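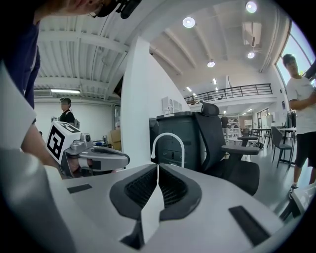 Progress report to Unine: the Lu room, Mallasthorpe
From: Yvette Gauthier
To: Szu-yu Tang, small grants

Hello Szu-yu,

You asked for something you could read over a cup of tea and not another spreadsheet, so I've taken you at your word. The spreadsheet is coming separately, by the way, and it does add up now. I had the tap fittings in twice.

Where we've got to

When I last wrote we had a room, a key and a lot of opinions. We now have a working sink, decent light and a floor you can mop, and people are coming in to use it. We've run 21 sessions since the grant started, most of them in the mornings, with one long Saturday that went on until well after five and left me fit for nothing on Sunday.

The household practice sessions are the heart of it, as we said in the bid. People come in and do the ordinary jobs: washing cloths by hand, wringing them out, wiping down, folding, putting away. I know it doesn't sound like much on paper. But you'd be surprised how much there is to say about wringing out a cloth, and how differently people go about it! Some twist, some squeeze it into a ball, and one gentleman presses it flat against the side of the basin with his palm and gets it drier than any of us.

The room itself

You'll remember from your visit that it was a bit gloomy. The tube lights have been sorted out and with the white walls and ceiling it feels like a different place. The air conditioner on the wall works too, though it has two settings as far as I can tell, and one of them is arctic. I've asked the landlord whether anybody has the booklet for it.

The tall column is where it always was, of course, and I've stopped fighting it. My first plan had the sink right round the other side so that everything would be in one line, and it was Lu's brother-in-law who pointed out (kindly) that pipes cost money. So the layout is built round the column now and people seem to find their own way about.

I still owe you an apology for the cardboard boxes. They're stacked against the wall at the foot of the column and I said they'd be gone by January. Half of what's in them is wanted and half isn't, and it's the sorting that takes the time. I'm down to doing one box at the end of each session, with whoever can be talked into staying.

The black cabinet has turned out to be the most useful thing we were given. Clean cloths go in the top, spare plugs and pegs underneath, and the bottom drawer is officially for paperwork, although last week I found somebody's sandwiches in it.

The wet corner

This is where most of your money went, so I'll go into a bit more detail. The sink is wide and rectangular and has a proper raised rim, and you can get both arms in without knocking your elbows. We had a long back and forth with Ritine, the suppliers, about the height. Their standard stand would have been fine for me but too high for several of our regulars, and in the end they swapped it at no charge, after only four phone calls. The floor round it is the grey marble pattern you chose from the samples. It hides splashes beautifully, almost too well, so we've put "look for puddles" on the closing-up list.

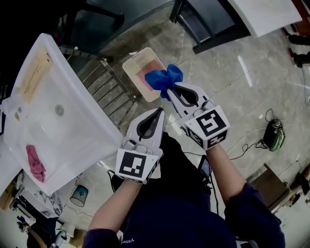 The wet corner in use, with a pink cloth in the basin and the beige tray beyond the rack.

The rack is the bit I'm least happy with. The slats are just right for laying cloths over and air gets all round them, but I haven't settled on where it should live. Near the sink it catches the drips and gets in everybody's way. Over by the table it's out of the way and drips on the floor. I've had three people draw me diagrams. I'd like to try it against the wall for a month before we decide whether to fix it to anything, and if we do fix it I'll check with you first as it wasn't in the original budget.

The plastic tray with the drainage holes has been moved about a good deal as well. It was bought for standing wet things in, and it does that, but people have also used it for carrying cloths to and fro, for sorting colours and once as a doorstop. I'm tempted to get a second one the same.

Cloths – we started with 22 and it wasn't nearly enough. By the middle of a session everything was wet and people were standing about waiting. We're up to 51 now, in different colours so that we can tell what's meant for the basin and what's meant for the table. Well, that was the idea. In practice people pick up whichever colour they like best, and blue is very popular. I've given up on the colour chart and gone over to simply washing the lot at the end of the day.

What people have told us

I've been writing down comments in the back of the attendance book as you suggested. The good ones first: it's bright, there's room to move, nobody hurries you, and the sink is a nice one. Several people have said they like having the same job to do over and over until it comes easily, and I was pleased about that because it was the part of the plan I was most nervous about. I thought they'd be bored stiff.

The grumbles are that the floor can be chilly to stand on, that there's nowhere good to put your shoes or your bag, and that the tea is weak. The tea I can fix. For bags and shoes I'm after a low bench with a shelf under it, second-hand if I can find one, to go near the white-topped table. At the moment things end up wherever there's a bit of floor, and I'm forever stepping over them.

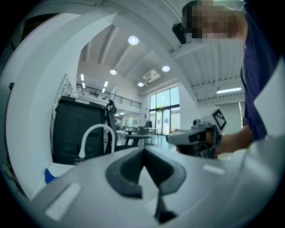
Otherwise the table is doing well. It's the folding table (for folding things on, I mean, it doesn't fold up) and the white top wipes clean in seconds. We did wonder about getting a bigger one, and I've measured up, but then you couldn't get past to the cabinet with your arms full. Better to keep the one we've got and be a bit stricter about what gets left on it.

Money

We have £874 left in the equipment line. I'd like to use it for the bench, a second tray, some sort of mat for standing on at the sink, and a few hooks. That should leave a little over, and I'd rather hang on to that for plumbing, having learned what plumbers charge in Mallasthorpe. Nothing has gone over budget apart from the lights, and you've already agreed that one by email. Could you let me know whether a mat counts as equipment or as a running cost? I've looked at the guidance twice and can read it either way.

What's next

The sessions carry on as they are. I want to bring in a bit more on putting things away, as we're all much keener on the washing than on what comes after. I've also promised a proper labelled place for everything in the cabinet, drawer by drawer, and two people have offered to help with the labels, one of whom has lovely handwriting. The last of the boxes will be gone before your next visit. I'm putting that in writing so that you can hold me to it.

Do come in the morning if you can, there's more going on then, and the parking's easier.

All the best,
Yvette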